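Teleoperation Working Group – Minutes
7 November 2020, small meeting room

Present: Gøran Grønli (chair), Stellan Westerberg (minutes), Allport, Bhat
Apologies: Pradex liaison, second month running

1. Minutes of the October meeting
Approved. Bhat asked that "heated exchange about tape" be changed to "exchange about tape". Changed.

2. Box task
Gøran reported on the two-arm box demonstrations, driven by remote control from the Geris station. The target is 100 clean demonstrations and we have 50. The definition of "clean" took up most of this item. Allport holds that a demonstration with a long pause in it teaches the robot to pause. Gøran holds that he was thinking. Agreed: pauses stay in for now and get tagged.

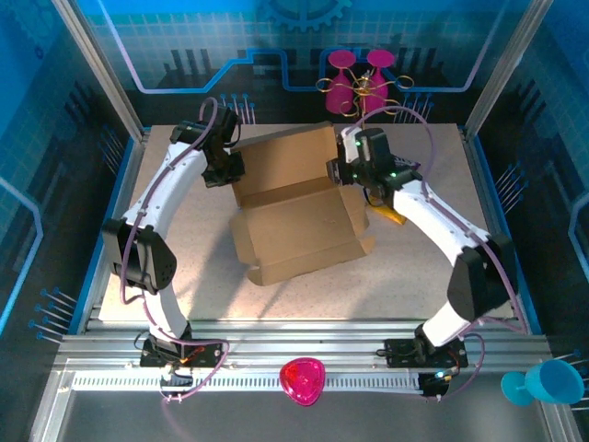

Box task, both grippers at the cardboard.

Bhat asked for the operator's handedness to be logged, as the left arm does most of the work when Stellan drives. Stellan noted this without comment.

3. Grasping
The block grasp was discussed from the wrist view. Allport thinks operators squeeze too early and then steer, and would like them to line up first. Gøran pointed out that Allport has yet to sit a full session at the controls. Allport is now down for Tuesday.

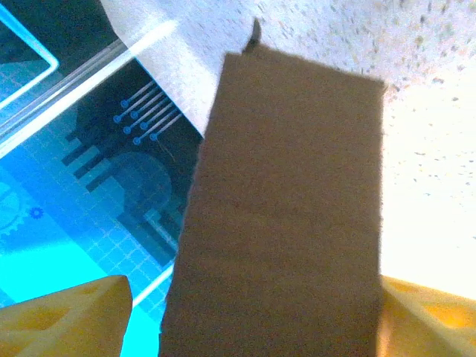

Wrist view, brown block between the yellow fingers.

Glare on the right side was raised again. Bhat will try the blind half down. If that makes the other side too dark we will be back here next month, saying so.

4. Numbering
Episode 2358 exists twice. Both copies are good and they are different. Stellan will rename one and tell people which – before doing it, this time.

5. Wrist views generally
Bhat wants operators to check the wrist feed before every take and stop if they can't make out what the gripper is doing.
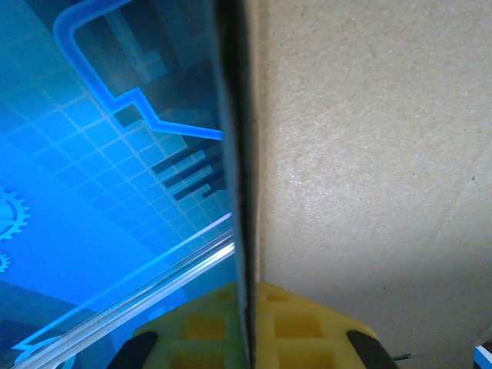
Gøran agreed in principle but said that checking every take would slow the sessions down. Compromise: check at the start of each session and after every break. Allport wanted "break" defined. Declined.

6. Any other business
The Pradex hand controller drifts when left alone for more than 2 minutes. Don't leave it alone.

Actions
Bhat: blind, handedness field
Stellan: episode 2358
Allport: Tuesday
Gøran: remaining box demonstrations, tag for pauses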